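Apprendre à un robot à ranger un pull sur un portemanteau : le tutoriel pas à pas

Publié le 28 mars 2023 par Imogen Mellor

On me demande souvent, en général au dessert, quand les machines feront enfin le ménage à notre place. Je réponds toujours la même chose : choisissez une corvée, une seule, la plus bête que vous connaissiez, et essayez de l'expliquer à un bras articulé. Vous aurez votre réponse avant la fin de l'après-midi (et vous regarderez votre penderie autrement, je vous le promets !). La corvée que je vous propose aujourd'hui est celle de tous les soirs d'hiver : un vêtement traîne dans le salon, il faut le prendre et l'accrocher au portemanteau.

Ce guide s'adresse à celles et ceux qui ont accès à un bras dans un atelier partagé, une école ou un laboratoire, et qui savent déjà le déplacer sans rien casser. Je travaille pour ma part avec le logiciel de téléopération Hirnex, mais la démarche reste la même avec un autre outil.

Avant de commencer

Il vous faut un coin de pièce dégagé, un portemanteau sur pied assez lourd à la base, et des vêtements que vous aimez moyennement. Évitez les crochets pointus, qui attrapent la maille et ne la rendent plus. Les patères arrondies sont plus douces, mais le tissu y glisse facilement, alors prenez-les plutôt grosses.

Pour les vêtements, commencez par quelque chose d'épais. Un sweat garde un peu sa forme quand on le soulève, tandis qu'un tissu fin s'effondre et se ressemble de tous les côtés. Gardez les chemises pour plus tard, quand vous aurez bon moral. Le noir aussi, d'ailleurs : les plis s'y lisent mal à la caméra, et j'ai perdu là-dessus une bonne partie de mon mois de septembre.

Étape 1 : fixer la position de départ

Posez le vêtement toujours au même endroit pour les premières séances, sur un accoudoir ou un dossier, à une hauteur que le bras atteint sans se tendre complètement. Laissez-le en boule. C'est tentant de le lisser un peu pour aider la machine, et on le fait tous sans y penser, mais vous lui apprendriez alors un salon qui n'existe chez personne.

Étape 2 : choisir le point de prise

C'est le cœur de l'affaire. Nous, nous attrapons un pull par le col sans même le regarder, du bout des doigts, en parlant d'autre chose. Le robot, lui, voit un tas. Guidez la pince vers une zone haute et épaisse : la capuche s'il y en a une, sinon le col ou l'épaule. Serrez, levez de quelques centimètres, attendez un instant, puis levez franchement. Cette petite pause laisse au tissu le temps de se déployer et vous montre tout de suite si la prise est mauvaise.

Si vous tenez une manche, reposez et recommencez. Je sais, on se dit que ça passera quand même. Ça ne passe pas.

Étape 3 : l'approche du portemanteau

Montez d'abord, avancez ensuite. Le vêtement suspendu est bien plus long que ce que l'on imagine, et il cache volontiers le portemanteau à la caméra de tête au pire moment. Si vous disposez d'une caméra au poignet, c'est là qu'elle devient précieuse, à condition que le tissu ne vienne pas pendre devant.

Amenez le col juste au-dessus de la patère, dépassez-la légèrement, descendez doucement, et n'ouvrez la pince qu'une fois le poids transféré. Avec deux mains c'est plus confortable, la seconde pouvant écarter l'étoffe, mais il faut alors surveiller deux trajectoires, et je conseille de bien maîtriser la version à une main avant de vous lancer.

Étape 4 : enregistrer, trier, recommencer

Notez pour chaque essai le vêtement, le point de prise et le résultat. Sur ma première série, j'ai enregistré 604 essais et je n'ai gardé que les gestes propres, sans hésitation de ma part. Notre collègue Dambrauskienė, bien plus patiente que moi, va jusqu'à 1,000 essais avant de lancer un entraînement. Commencez plus modestement : 19 bonnes démonstrations avec le même sweat vous apprendront déjà beaucoup sur vos propres manies.

Changez ensuite une seule chose à la fois : le vêtement, puis sa place, puis l'orientation du portemanteau. L'équipe de Gorstead avait tout changé le même jour et n'a jamais su ce qui avait fait chuter ses résultats.

Et alors, ça marche ?

Un peu ! Sur un vêtement connu, dans un coin connu, on arrive à quelque chose de tout à fait honorable, lent mais honorable. Dès qu'on change de pièce, il faut s'armer de patience. Pour le linge de toute une famille, gardez vos deux bras encore quelque temps.
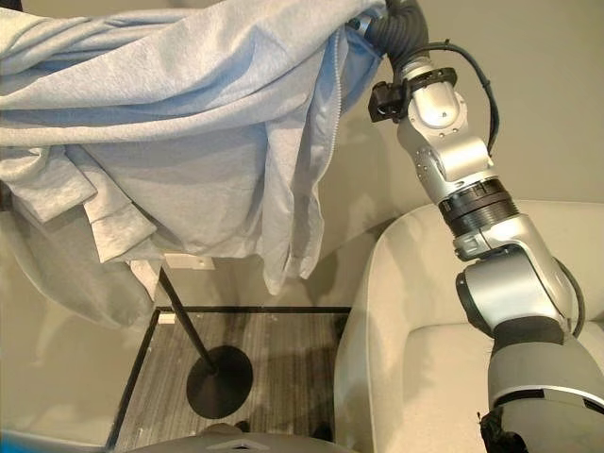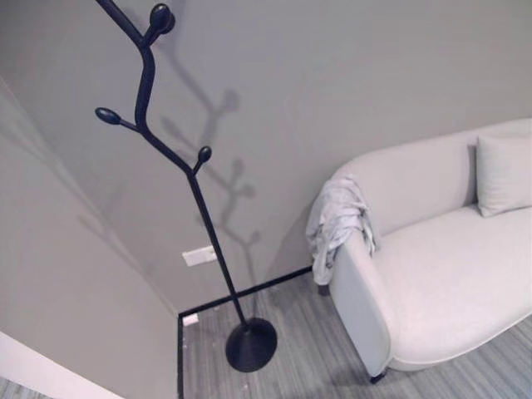
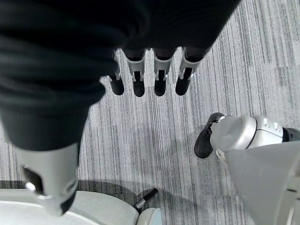

De haut en bas : le sweat zippé tenu en l'air par la pince, le portemanteau à patères arrondies dans son angle, et un tissu noir drapé sur une main robotique.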